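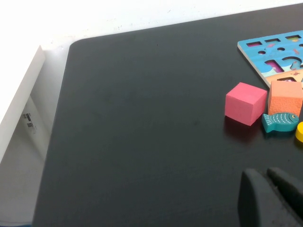

Jericho Ocampo
Second-year student, Early Childhood Studies

Project report: Do kids borrow more books if they pick the shelf order?

So my project started with a complaint. I shelve books at the Castillo branch library in the evenings, and the picture books are a mess by 4 p.m. every single day. They're filed by author's last name, and a four-year-old does not care about last names! My supervisor, Marites Lumanlan, said fine, go try something else, and that became my spring project.

I took 113 picture books and split them into seven bins by topic. The kids chose the topics, so we ended up with trucks, dogs, the sea, bedtime, food, "scary but not too scary" and one that was just called babies. (I argued against babies. I lost.) The bins went out in April and stayed out for 22 days.

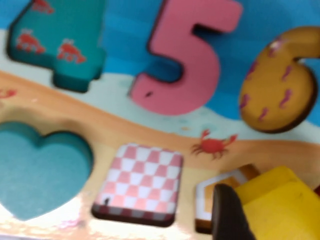
Borrowing went up in the sea and truck bins and stayed flat in bedtime, which surprised me — I figured parents would head straight for those. Food did badly until Marilou Manalastas, who runs story hour, read a soup book out loud, and then I couldn't keep that bin full.

The weak spot is my counting. I only logged checkouts, so a book that got read on the rug four times and put back shows up as nothing. I also didn't have a good "before" number, only the branch's totals for all kids' books, and those include the chapter books. Jayson Agbayani pointed that out in my first draft and he was right.

If I did it again I'd leave a tally sheet by the rug and run it for longer. The bins are still out for now, and the babies one is doing great.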